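Writing Instruments and Supplies: Changes for the Coming Term

The Office of Supplies and Furnishings has completed its yearly review of the pens, pencils and markers kept in the supply rooms at Tisby and Nungate. The review was requested after several departments reported that orders were being filled with whatever stock happened to be on hand, and that the same item was appearing under different names on the order form. The new list takes effect in September.

Under the new list, the standard issue pen will be a black ink ballpoint with a medium point. Blue ink will remain available on request. Red ink will be supplied only to departments that mark or audit paper records. Felt-tip pens have been removed from the general list and may be ordered through the Design Workroom, which keeps its own stock.

Staff are reminded that records intended for permanent filing must be signed in black or blue ink. Pencil, gel ink in other colors and erasable ink are not accepted by the Records Room at Tallton. In the past year, 253 forms were returned to the sending department for this reason, and each return delayed the file by at least a week.
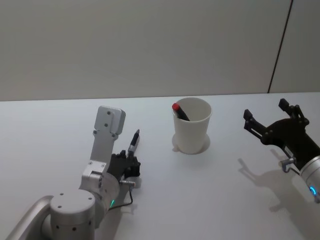

A black and silver pen, held point upward over a white tabletop.

Departments are asked to look through their desk drawers and supply cabinets before placing a first order under the new list. Pens that still write should be kept in use until they are finished. Dried-out pens and markers may be placed in the collection boxes outside the supply rooms at both sites. Refillable pens should be kept out of these boxes, as refills for most of them are held in stock and will be issued without charge. Please bring the old refill to the counter so that the correct size can be matched.

The opening order under the new list comes to 4000 ballpoint pens, 3000 pencils and 700 refills. Two-thirds of this stock will be held at Tisby and the remainder at Nungate. Tallton will continue to receive its supplies by the weekly van, and requests from that site must reach this office by noon on Monday to be included in the same week's delivery.

The writing tables in the Barbieri Reading Room will be supplied separately. Each table will have a pen tray and a pad of request slips, and the trays will be refilled each morning before the room opens. Readers working with original documents must continue to use pencil, and pens of any kind must be left at the front desk while such documents are on the table. This rule applies equally to staff and visitors.

Revised order forms are available at both supply counters. The former green form will be accepted through the end of September, after which it will be returned to the sender. Departments with a continuing need for an item no longer listed should attach a short written statement to their order, signed by the head of the department. Statements will be considered at the end of each month.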